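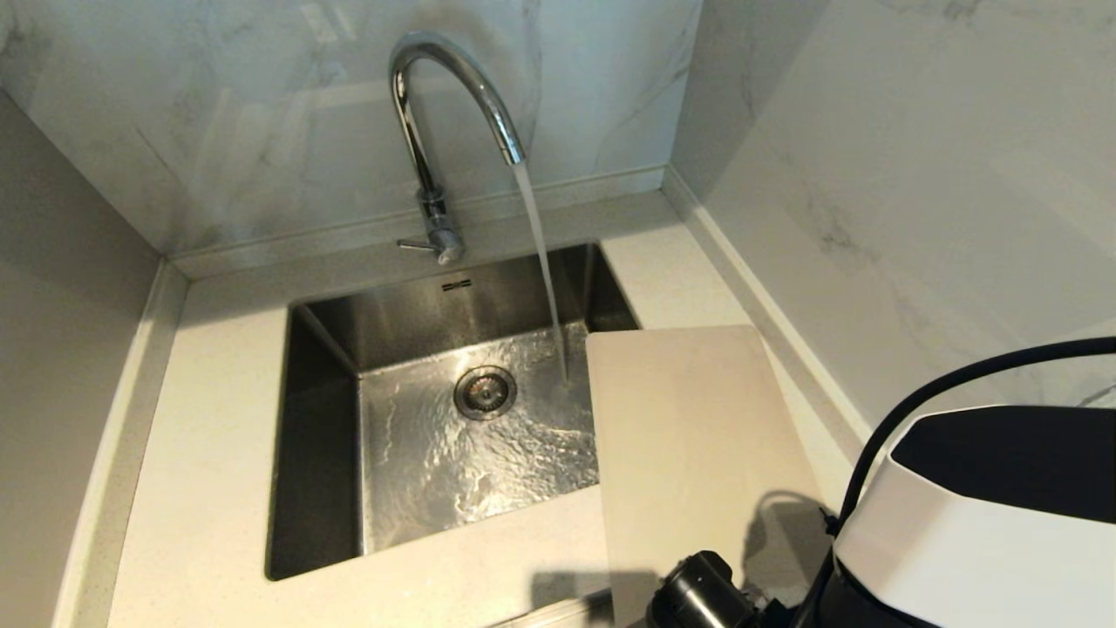 Figure 5. Kitchen faucet running, lever at left of base.

Section 5: Flushing and First Use of the Varnimow Under-Sink Filter

Complete the mounting and tubing steps in Section 4 before you start. The cold supply valve must be closed.

1. Seat the cartridge in the housing and turn it clockwise until the arrow meets the lock mark.
2. Open the cold supply valve a quarter turn. Wait 30 seconds, then open it fully.
3. Check both push-in fittings with a dry paper towel. If the towel picks up water, close the valve and reseat the tubing.
4. Open the faucet on cold and flush for five minutes. Gray water is normal – it carries fine carbon dust from the new cartridge.
5. Close the faucet and hold the reset button until the light blinks green.

CAUTION: Do not run hot water through the cartridge. Heat damages the seals.

Note: Do not drink the flush water. It may be used for rinsing the sink or for houseplants.

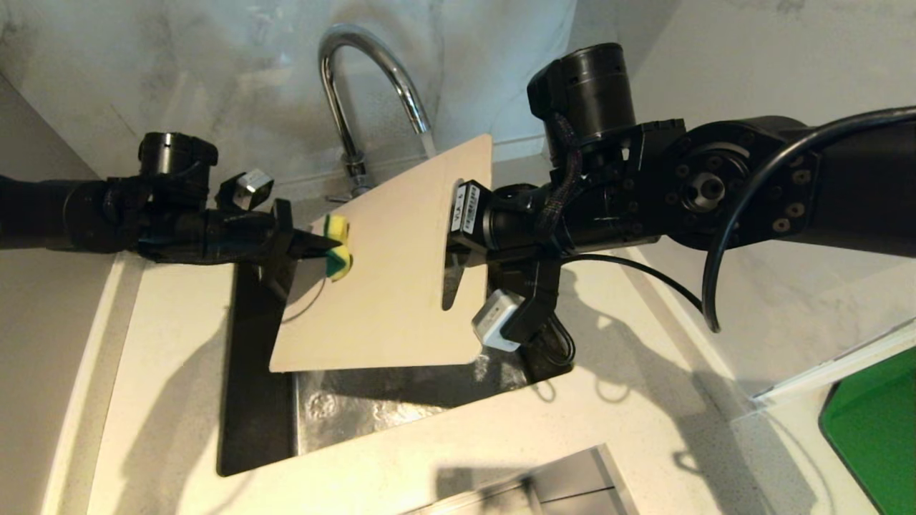

Figure 6. Cutting board and sponge over the sink.

Replace the cartridge with part no. 589 when the light turns red. Older housings marked 298 need the adapter ring – see Section 7.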